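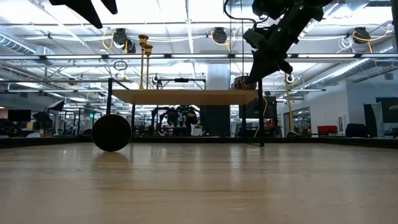 One reader from Plokstead asks why a shiny floor looks like it has water on it when the lamps are on, and if it is the same thing as a mirror. It is a very good question, so let us go slowly.

Light goes in straight lines. When it meets something, it can bounce, like a ball. On a smooth thing, all the bits of light bounce in the same direction, and you see a picture of the lamp. On a rough thing, every bit goes its own way, and you see no picture at all, only the color.

A mirror is very smooth, so its picture is sharp. Varnish on wood is smooth too, but less, so its picture is soft and a bit stretched.

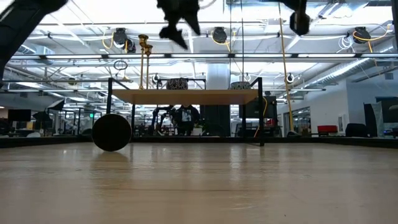

The best place to look for reflections is low down. Put your chin near the table, and the light comes to your eye at a flat angle. At a flat angle, much more of it bounces. The lamps become long bright streaks on the wood, and even a black disc standing on its edge has a faint dark twin under it.

Now try it at home. You need a table, a spoon and a sheet of paper. First look at the spoon on the bare table, then put the paper under it. Where did the twin go?

In the town of Ditthorpe there is a pond where children do the same with ducks. They go at 7 in the morning, before the wind makes the water rough.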